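2 min read
5/25/22
by Hsin-yi Hsieh

Congee again tonight, third time since Sunday, and I'm still not sick of it. I started making it in April when I had that horrible cold and couldn't face chewing anything, and now it's just what I eat when I get in late and the fridge looks sad. One small cup of rice, a great deal of water, a thumb of ginger, lid half on, and then I go and have a bath. That's it!

I did try to be clever this time. Kai-wen swears by freezing the washed rice overnight so the grains break up faster, and I've been rolling my eyes at him over it for ages, but fine, he's right. It was thick and silky in 22 minutes (I timed it on the oven clock) and normally I'm stood there for over an hour, stirring and picking at crackers. I shall have to tell him. He'll be unbearable.
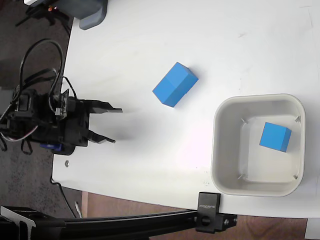
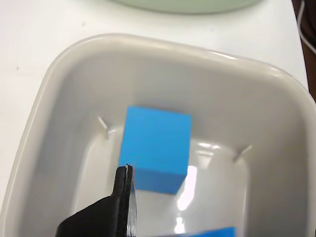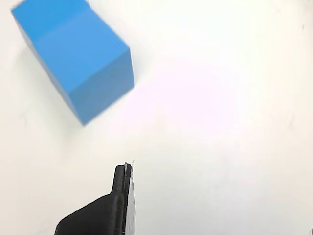
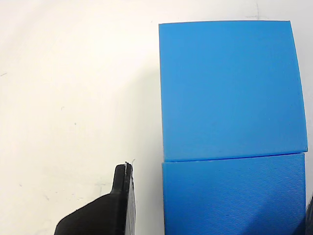
Anyway, toppings. I had half a bunch of spring onions going floppy, the last of the chilli oil, and one egg, which I meant to soft boil and then forgot about, so it came out like a squash ball. Chopped it up small and it was perfectly nice. What I really wanted was a bit of fried dough to dunk, but the shop on the corner had run out by the time I got there, so it was toast. Toast in congee! Mum would have a fit. I put white pepper on everything and ate it out of the big mug because all the bowls were in the sink.

Lok-yiu (Wu, the other one's on holiday) says I should use stock instead of water, and I might, next time I do a chicken. But I quite like it plain and a bit boring, with all the salty things on top. When I used stock before it tasted like soup that had gone wrong. Maybe I just used too much, it was one of those very strong cubes.

There's enough left for 5 breakfasts, if I'm sensible about portions, and I never am. It goes completely solid in the fridge, so I need to remember to loosen it with hot water before it goes in the pan, or it'll catch on the bottom like last week and I'll be scrubbing again.

Need: ginger, eggs, white pepper nearly gone. Ring King-fai about Saturday and ask if he still wants dumplings or if we're just getting chips.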